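Samport Desktop review: a takeover tracker for people with too few shares to matter

Reviewed by Cyprian Pawlak
Posted 12/11/22

I own small pieces of small companies. This means that every so often a larger company decides it would like to own them instead, and I get an envelope. The envelope contains a document the weight of a roast chicken, a form with four boxes on it, and a deadline that passed while the whole thing was sitting in a sorting facility.

Samport is a program for people who get these envelopes. You type in what you hold and it watches for offers, counter-offers, extensions, conditions and the other weather that gathers around a company with a low share price and a rich neighbor. It then tells you what has happened and what you need to do by when. I have been using it since June, through one completed takeover, one that fell over, and one that is still going on and may well outlive me.

Setup

Setup took an evening. There is an import feature, which wanted a spreadsheet from my broker laid out in a way my broker has never laid anything out. I gave up and typed everything in by hand. I hold eleven stocks, so it was no great tragedy, but anyone with a proper portfolio should set aside a weekend and possibly a bottle.

One thing to watch is the share count field. It accepts commas on the first screen and refuses them on the second, without saying so. I had 2000 shares of Watell entered as 2 shares of Watell for three weeks and could not work out why the program thought I was being so calm about it.

The dashboard

Everything lives on one page. Each company gets a row, and a row goes yellow when somebody has made an approach, green when there is a formal offer on the table, and gray when it's all over. Click on a row and you get a timeline with every filing and announcement, newest at the top, with the key terms pulled out: price per share, cash or paper, conditions, the percentage the bidder already holds, the closing date.

The timeline is very good. I say this as someone who spent years doing the same job with a legal pad. When Watell got its first bid, the board called it "opportunistic," which is what boards call a bid when they haven't had time to think of anything else. Nine days later the bidder added a little and the board found it "fair and reasonable." Samport puts those two statements one above the other with the price change between them, and makes no comment. I found this more entertaining than most of what I pay to watch.

It also shows how the offer compares with the price before the approach, with the average over three months and over a year, and with what you paid. You can turn that last one off. I have turned it off.

Alerts

You can have alerts by email, by text message, or in the program itself. The defaults are insane. On my first full day I received a text at 5:10 in the morning telling me that a fund I'd never heard of had raised its position in a company I had sold. Go to Settings, then Notices, then Detail, and move the slider down to "Material only." It should come that way out of the box.

After that it behaved. The deadline reminders come at ten days, five days and one day, and they name the broker's cutoff as well as the official one if you've entered it. These are different dates! The broker's is earlier, sometimes by days, and it's the one that will catch you. I missed one in 2019 by an afternoon and ended up holding shares in something private with no market, no dividend and an annual meeting in a parking structure.

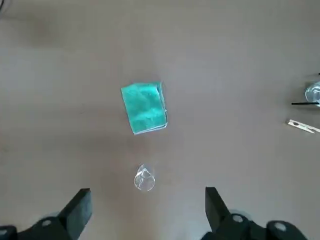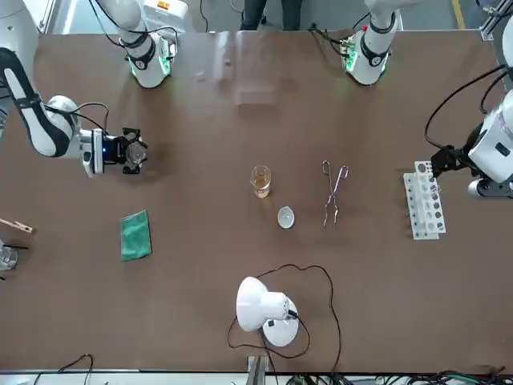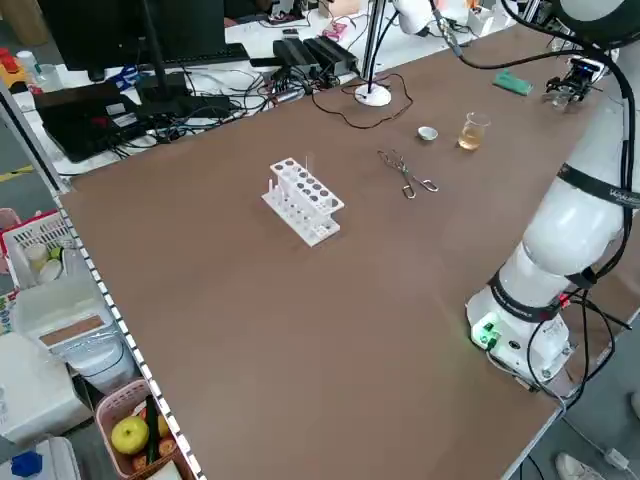

From top: a folded teal cloth; a test tube rack with a gripper on it; a test tube rack with crucible tongs lying to its right.

The document reader

Offer documents are long. The one for Prajapati ran to 257 pages, of which I'd say nine were meant to be read. Samport's reader sorts them into sections, flags the parts that ask you for a decision, and lets you search across every document in the same deal, so that you can check whether the "no present intention to close the warehouse" in the first one has survived into the third. (It had become "will undertake a strategic review of the warehouse." I wish the warehouse well.)

The plain-English summaries are the weak spot. They are plain, and they are English, but now and then they leave out the one thing you came for. The summary for Prajapati explained the price, the timetable and the bidder's deep respect for the company's heritage. It didn't mention that the offer would lapse if holders of less than ninety percent accepted. The figure was in the full terms table two clicks away, correctly, but a person in a hurry reads the summary, and people in a hurry are presumably the market for a summary.

The offer lapsed, as it happens. My row went gray and I got a notice saying "No further action required," which I felt all the way down.

How it compares with Evau

The obvious alternative is Evau, which is cheaper and prettier and works on a phone. I ran both side by side through the fall. Evau is quicker with headlines, usually by a few minutes, which would matter if I were planning to trade on them and were a different sort of person altogether. It is much thinner on the paperwork. It gives you a link to the offer document and wishes you luck. It also has a discussion board under every deal, where men with numbers in their names explain that the real bid is coming on Thursday.

My friend Ravindra Malhotra uses Evau and loves it. He also holds 900 shares in a bowling alley operator that he says is "bound to go for double." He has been saying so since before Evau existed. Samport has no way of telling you this kind of thing either, but at least there is no board on which to discuss it.

Things that annoyed me

The program logs you out after ten minutes, including while you are reading. It remembers your place in the document about half the time.

Printing is hopeless. The timeline comes out one event to a page, and the Watell deal would have used up a ream.

Partial offers confuse it. If a bidder wants only some of your shares, the program works out your proceeds as if it wanted all of them, and shows you a cheerful and wrong number in bold. I wrote to support about this and got a polite answer within a day saying they knew. That was in the summer, and they still know.

There's no tax help whatsoever. A button marked "Tax" opens a page advising you to speak to somebody.

Should you buy it?

If you own index funds and sleep at night, no. If you hold a couple of individual stocks in enormous companies, also no, as hardly anyone is going to turn up with an offer for those. It suits the person with a drawer of small, unloved businesses bought on the theory that they were cheap, which is the same theory the bidders have, only with lawyers.

I'll renew. The subscription comes to less than I lost on that 2019 deadline, and I have come to like the yellow rows. There are two of them this morning.

Rating: four out of five. The missing one is for the text message.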